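About Trinik

Picking a glass out of a metal bin, one of 3116 attempts in our log

Trinik is a small company that tests whether machines can do chores yet. The short answer is some of them, on a good day, if you clear the table first.
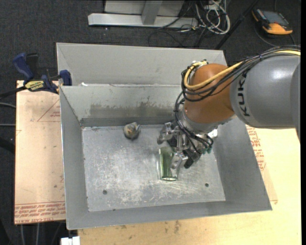 Bin work on the KUKA arm, with a green glass under the gripper.

Selim Akbulut started the firm after a salesman promised him a robot that would empty the dishwasher. It emptied it onto the floor. He sent it back and began writing things down, and people have been paying us for the notes ever since.

Makers of arms and grippers send us their kit, and we give it dull jobs: sorting parts, clearing cups, fetching one thing from a bin without upsetting its neighbour. See-through items get a list of their own. A toddler can find a tumbler by looking – plenty of cameras look straight through it.

Our standard bin test, Pullix, runs to 700 picks with 153 different objects. The shop-floor version is called Rusel and has more bolts in it. Neither has been passed with full marks, though one client did ask if we could mark more kindly.

We publish the failures along with the rest. The current report covers 761 of them, sorted by type, and "dropped it" is still well ahead of "squashed it". Laundry has a chapter to itself and we would rather not discuss the duvet cover.

The workshop shuts for most of August. Bookings for bin tests go through the Akyol desk, which is Selim with a different email address.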